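Cemetery Plot and Headstone Safety Walk - My Checklist, With Comments
Dondness Family Plots, Ninberg side
May 29, 2022

I've been doing this walk every spring since my aunt's stone started to lean, and a few of you asked me to write it up this time so you can do your own rows. It's the same list as last year with my comments stuck underneath. Wear real shoes!

1. Gate and path - OK, with a note
The gate swings freely and the latch catches. The gravel has washed down to the low end again, so if you're bringing anyone with a walker, come in by the Sepúlveda Road side where it's paved.

2. Leaning stones - NEEDS WORK
I look from the side first and then from behind (the back tells you more). I don't push on anything tall, and please don't let the kids lean on them either. There are 3 I'd call unsafe, all in the old row by the cedars, and I tied orange tape on each one. The worst is the tall one with the urn on top, where I could slide my house key into the gap at the base. Stay on the uphill side of it until it's been reset.

3. Flat markers - OK
A couple have sunk and the grass is creeping over the edges. They're easy to trip on, so I trimmed around them with hand shears. No string trimmers near the bronze ones, please, it chews up the lettering.

4. Sunken ground - NEEDS WORK
There's a soft spot at the foot of my grandparents' plot. My heel went in a good ways and I said a word I shouldn't have said in a cemetery. It wants topsoil, tamped down and seeded, and I'd like that done before August when the whole family comes.

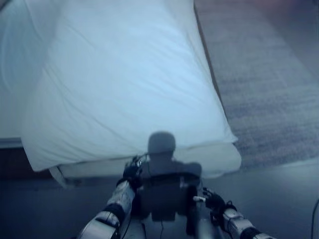

5. Trees and limbs - WATCH
One dead limb over the bench, still up there. I moved the bench out from under it (it's heavier than it looks, so get help if you want to move it back). Everything else leafed out nicely.

6. Vases, lanterns and glass - FIXED
I picked up broken glass from two plots and took away a lantern with a cracked side. If it was yours, I have it in my garage and you can come get it. Plastic or metal from now on would make me very happy, especially with people mowing.

7. Water spigot - OK
Works, drips a little. The hose was stretched across the path and I coiled it back on the hook.

8. Wasps - CLEAR
Checked under the bench, behind the big stones and inside the flower vases. Last year I forgot the vases and paid for it.

What it'll cost
I called Umard Monument about the leaning ones. They quoted $645 to reset all of them with new footings, and I thought that was fair - the urn one needs a lift. They can come out on 5 days' notice once we say yes. I'll pay the deposit and we can settle up at the reunion like we always do.

Still to do
Topsoil for the soft spot. Somebody with a proper ladder and a saw for that limb, and a second person to hold the ladder. New tape if the mowers take mine down.

If you do your own rows, write down the name on the stone and which row it's in. "The gray one near the tree" had me wandering for half an hour last spring.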